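A couple from Jevstead got married on the town's passenger ferry on 26 April 2023, exchanging vows during the regular morning crossing to Sonport before going straight to a bowling alley for the reception.

The pair, who asked the ferry company not to release their names, met on the same boat 11 years ago. Both were commuting to jobs in Sonport at the time and kept ending up on the same bench near the stern.

They bought ordinary tickets for themselves and 20 guests. The rest of the passengers were regulars, and several of them learned there was a wedding only when the officiant stood up and asked for quiet.

The crossing takes 19 minutes. The vows were over in 7, which left time for a toast with coffee from the snack counter before the boat docked.

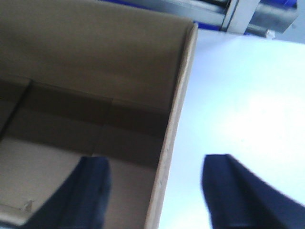 The bride wore a knee-length cream dress and rain boots. The groom had on a gray suit that belonged to his father. There were no bridesmaids or groomsmen, and the rings traveled in a coat pocket.

Ferry staff had been told about the plan earlier in April. The company said it does not normally allow private events on scheduled sailings but agreed to this one on the condition that the boat left on time and the aisles stayed clear. It did not charge a fee.

"They have been riding with us for years and they know the rules better than most," a spokesperson for the ferry company said. "We left on schedule and we got in on schedule."

After docking, the group walked up the hill to Cidlow Lanes, where the couple had reserved four lanes for the afternoon. Lunch was chili dogs and fries. The cake – lemon with white frosting – came from Maksymiv Bakery on the harbor road, where the two used to stop for breakfast on their way to work.

The groom's side won the first game and the bride's side won the second. A third was called off so that guests could make the early evening boat home.
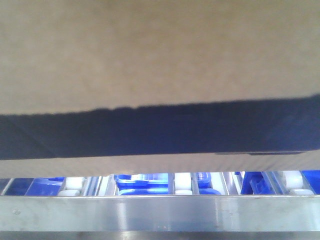 ## Captain's log entry given as a gift

The ferry crew gave the newlyweds a copy of the day's log page, which lists the wedding between the departure time and a note on the wind. The couple said it will go on the wall in their hallway.

They are putting off a honeymoon until the fall, when they hope to spend a week on the coast north of Sonport. Both were due back at work the next morning, on the usual sailing.

The ferry company said it has since had calls from other couples asking about a wedding on board. It has not decided whether to allow more of them, and said anyone interested should write to the Jevstead ticket office before making plans.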